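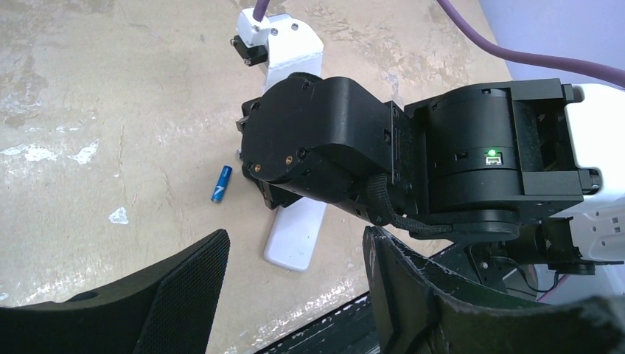 Más fibra en el plato sin hacerse monje: trucos de cocina para gente con prisa

Tiempo de lectura: 4 minutos

La fibra tiene mala prensa. Suena a galleta que cruje como una teja y a conversación de sobremesa que uno preferiría no tener. Pero alimenta a las bacterias del intestino, ayuda a que el azúcar de la comida entre en sangre con más calma y, en el caso de la soluble (avena, legumbres, manzana), contribuye a bajar un poco el colesterol LDL. Todo eso lo hace por el módico precio de una bolsa de lentejas, así que vamos a la cocina.

Remojar aunque no te acuerdes de remojar

Los garbanzos se ponen en agua la noche anterior. Lo sabe todo el mundo y casi todo el mundo se acuerda a las once de la mañana siguiente. Para esos casos: agua abundante, hervor de dos minutos, fuego apagado, tapa puesta y una hora de espera. Se tira el agua y se cuecen en agua limpia. Con ella se marchan parte de los azúcares que fermentan en el intestino, detalle que agradecerán quienes compartan sofá contigo.

En mi olla a presión, una Clollov heredada que silba como si le debiera dinero, los garbanzos quedan tiernos en 26 minutos. La tuya tendrá otras ideas. Apunta el tiempo en un papel pegado por dentro del armario y deja de adivinar.

Congelar en porciones, y no en bloque

Cometí durante años el error de congelar la olla entera. El resultado era un adoquín de alubias que solo se podía atacar con cincel. Ahora reparto en tarros bajos, dejo dos dedos libres arriba para que el líquido se dilate y escribo el mes en la tapa. «Alubias, marzo» dice mucho más que «cosa marrón».

Un tarro pequeño de lentejas escurridas arregla una sopa triste, una ensalada o un arroz. Si trituras la mitad con un poco de su caldo, espesa los guisos sin harina ni nata.

El pan que dice ser integral

Dale la vuelta al paquete. Los ingredientes van de más a menos, y si el primero es harina de trigo a secas, lo de la espiga dorada y las letras color tierra es decoración. Busca harina integral en primer lugar. Compré una vez uno llamado Husanora Rústico Ancestral cuyo principal vínculo con los ancestros era el precio.

El pan integral de verdad se seca antes o enmohece antes, según la casa. En rebanadas, al congelador, y de ahí a la tostadora sin ceremonias.
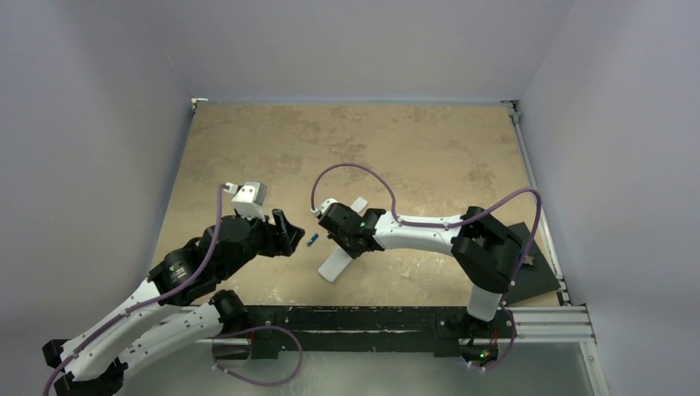 Otra cosa que conviene mirar en la etiqueta es la sal, que suele viajar con la comida cómoda. El bote de legumbre cocida Smadi que tengo delante declara 503 mg de sodio por ración, y la ración la calculó alguien con muy poca hambre. Escurrir y enjuagar bajo el grifo se lleva una buena parte. Hazlo hasta que deje de salir espuma.

La piel se queda

Manzanas, peras, calabacines, patatas nuevas, zanahorias: un cepillo y agua. Pelar es un trabajo que te inventaste tú. La excepción razonable es la piel gruesa o amarga, y las patatas verdes o con brotes, que van directas a la basura si están muy tocadas.

Despacio, por favor

Aquí es donde la gente entusiasta se hace daño. Pasar de tostada blanca a medio kilo de alubias en una tarde produce un efecto sonoro notable y ninguna gana de repetir. Sube la cantidad durante un par de semanas, bebe agua y deja el salvado a cucharadas para quien lo disfrute, si existe. Quien tenga una enfermedad intestinal debería consultarlo antes con su médico, que sabe más que una página de trucos.

Yo empecé añadiendo avena al yogur y cambiando una cena por semana. A la lombarda todavía no he llegado.

También te puede interesar

Cómo quitar el olor a coliflor de la cocina (o aprender a quererlo)
Arroz integral que no parece grava
Qué hacer con las verduras mustias del cajón
Vinagretas para quien odia la ensalada
Los tarros sin tapa y las tapas sin tarro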